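Clarport butterfly count opens for another spring

Clarport's butterfly count is back this October, and organiser Delphine Obi would dearly love to see a few new faces along the Motaung Creek track - children very welcome, and grandparents too.
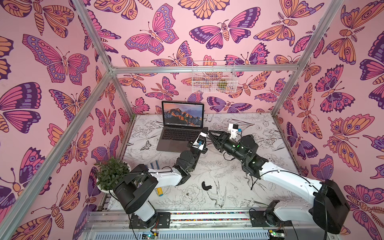
Last year's walkers sent in 1590 sightings, well up on the 1000 she'd hoped for.

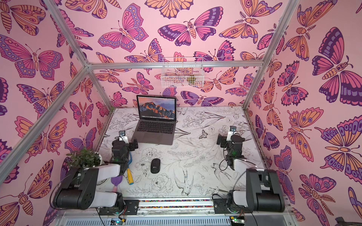
COMMUNITY

Sign-up sheets are at Prarcombe library, where there are 50 places on each of the 4 walks. 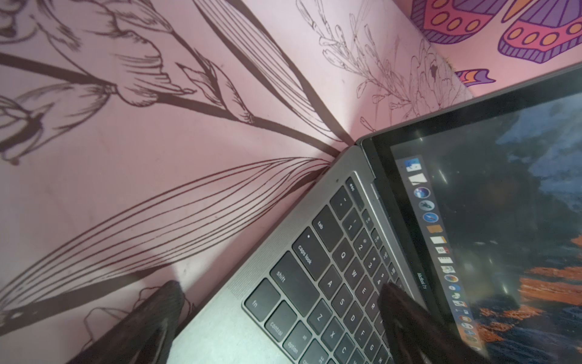 Flower and leaf drawings on pink, with a laptop open.

Bring a hat, and a thermos if you like a sit-down halfway.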